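Clendora Feeding Log

A table of dry-food feedings written down by staff at boarding kennels, with one row per bowl put down. Released with a codebook and the blank form.

Maintainer: Vasanthi Pisharody
Form and codebook: Balakrishnan Nair
Data entry and checking: Manikandan Nambiar, Sandamali Bhattacharjee
Last updated: 2022-10-25

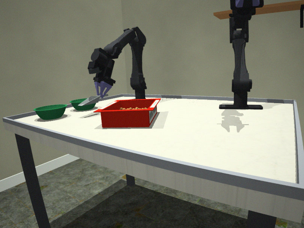
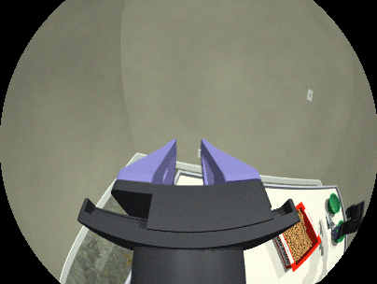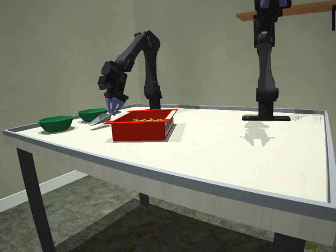
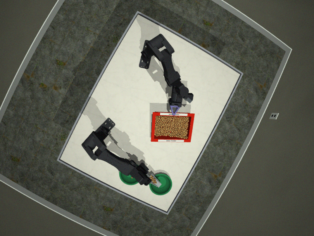 Feedings are recorded at the bowl. A kennel that fills several bowls from one container writes a separate line for each bowl, even when the dogs eat side by side and get the same amount. The container is recorded too, under source_id. With a red box of dog food and two green bowls, as in the last picture, the log would have two rows with different bowl_id values and the same source_id. Early forms had one line per container, and it was not possible to work out afterward which dog had been given what. Those forms are not in this release.

Contents of the folder

feedings.csv: the main table
kennels.csv: one row per kennel, with room type and usual feeding times
dogs.csv: one row per dog, no names
codebook.txt: every column, with allowed values
form_blank.pdf: the paper form as it was given to staff
changes.txt: corrections made after entry

Where the data comes from

The log covers 18 kennels. All of them board dogs for short stays and feed dry food as the main meal. Kennels that feed mostly canned or raw food were left out. Each kennel kept the form on a clipboard where the food is stored, and staff filled it in at the time of feeding. Completed sheets were mailed to us and typed in by hand. Each sheet was typed twice by different people and the two versions were compared. Where they differed, we went back to the paper.

Two kennel groups, Prirkell and Altus, used their own sheets for the first part of the collection. Their columns were mapped onto ours. The mapping is in the codebook under the heading "Converted sheets", and the rows are marked converted = yes.

Main columns in feedings.csv

row_id: unique, never reused
kennel_id: matches kennels.csv
dog_id: matches dogs.csv
bowl_id: as labeled by the kennel
source_id: bag, bin or box the food came from
meal: morning, midday, evening, other
scoops: number of scoops as written, halves allowed
scoop_id: which scoop was used
grams: weighed amount, blank if not weighed
left_over: none, some, most, all
topper: yes or no, anything added to the dry food
initials: replaced with a random code
converted: yes or no

The full table has 31 columns. The rest are flags and notes, and most users will not need them.

Scoops and grams

Scoop size is the largest source of trouble in this kind of record. People write "one scoop" and mean whatever is lying in the food. We asked each kennel to label its scoops and to weigh a level scoop of the food in use. That weight is in kennels.csv as scoop_grams. It was taken once per scoop and food, and it does not allow for heaped scoops. Some staff heap and some do not.

If you need grams for every row, use the weighed value where there is one and multiply scoops by scoop_grams where there is not. Keep the two kinds apart in your results. We do not supply a filled-in column, to avoid having it mistaken for measurement.

Kibble also differs in size and weight between foods. A change of food at a kennel is given a new source_id even if the same container was refilled.

Left-over food

left_over was judged by eye when the bowl was picked up. "Some" means less than half of what was put down, and "most" means more than half. When dogs were fed together, staff often could not tell who had eaten from which bowl. The column fed_together is yes for these rows, and left_over then applies to the bowl and says nothing firm about the dog.

Missing values

A blank cell means the staff member left it blank. The value "unread" means something was written and we could not read it. One kennel lost its sheets for most of February after a pipe leak in the store room, and those days are absent. Midday meals are likely undercounted everywhere, as several kennels treat them as snacks.

More than 15 sheets arrived without a kennel code. Manikandan Chowdary matched them by handwriting and dog list. They carry the flag matched_late and should be dropped from any work that compares kennels.

Privacy

Kennel codes are random. Dog names, owner names and phone numbers were on some sheets and were not typed in. Free-text notes were read before release, and anything that pointed to a person was cut.

Uses

The log was made to look at how portions vary between staff at the same kennel. It should also work for checking form design, for teaching data cleaning, and for rough planning of food orders. It is not a guide to how much a dog should eat. Weight and health were not recorded, and age is given only in broad bands.

Known problems

The Naidu kennel sheets use "PM" for both midday and evening. We coded these by time of day where a time was given and as "other" where it was not.

topper is blank on all converted rows.

Bowl labels were changed at one kennel partway through. The old labels are kept as written, with the new ones in bowl_id_new.

Corrections

Send corrections to the maintainer with the row_id and the column name. Fixed rows are listed in changes.txt, with the old value kept next to the new one.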